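Subject: Re: [farkirow-listeners] Anyone heard the new Emby record yet?

On Friday 17th June, a list member wrote:

> Has anyone sat down with the new Emby album properly? I've played it twice
> and I can't make up my mind. The single put me off a bit in May (all that
> whistling) and I'm not sure the second side goes anywhere. Also, is it me or
> is she having a dig at Kaushik in the third song? "You kept the van, you
> kept the name" seems pretty pointed.
>
> Is the Bidcombe show worth the train fare?

Oh, I'm so glad somebody asked, I've been bursting to talk about this one!

First, yes, it's a dig. It has to be. Emby and Kaushik shared a van for the whole of that first tour, and when they stopped working together he carried on using the Farkirow name for his own nights. Then you get "you kept the van, you kept the name" over the same four chords he used to open every set with. I laughed out loud on the bus. What I love is that it isn't nasty, she sounds fond of him by the last verse, and the bit where the drums drop out and she sings "ring me when the heating's fixed" is lovely.

He has taken it well, by the way. He put the lyric up on his page the morning the record came out with "it was a good van" underneath. There are 222 replies, most of them from people asking where the van is now.

On the second side, please give it one more go, and do it with headphones. I had it on in the kitchen the first time and thought the same as you, just one long murmur. Then I played it walking home and there's so much tucked away in there. The organ in track seven comes in on the left so quietly that I thought it was a neighbour. And the last song runs straight on from the one before, so if you have shuffle on it'll sound like it starts halfway through a word. Turn shuffle off!!

I'll give you the whistling. I don't love the whistling either.

Bidcombe: go, go, go. I went to the warm-up there in May and it was the best I've seen her. The hall holds 168 and it was full to the doors, and she did 5 of the new ones plus the old one about the ferry, which she hasn't played in years. The sound is much better on the right-hand side, near the coats. Last train back leaves before the encore if she runs late, so check that, or share a lift with someone from here (I can ask round).

Tickets were still up when I looked at lunchtime. They're only on the hall's own site, and the booking fee is small.

One more thing for the people who collect the bootleg tapes: I've got my recordings of the old Farkirow nights into one folder now, over 1,612 minutes of it, labelled by night where I could work it out. Two of the early ones have Kaushik and Emby doing the harmony version of "Low Tide" with no microphones. Reply off-list if you want the link and I'll send it at the weekend.

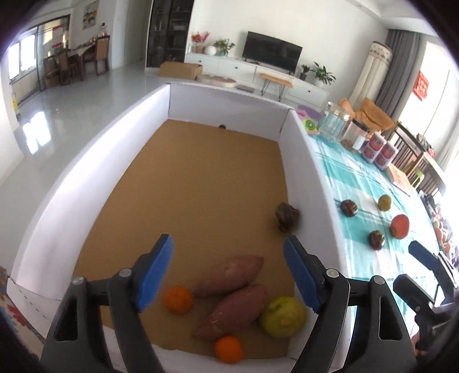 Sweet potatoes and citrus

Right, I'm off to play side two again. Do write back when you've tried it with headphones, I want to know if you hear the organ!

--
farkirow-listeners mailing list
To leave, send a blank message with "unsubscribe" as the subject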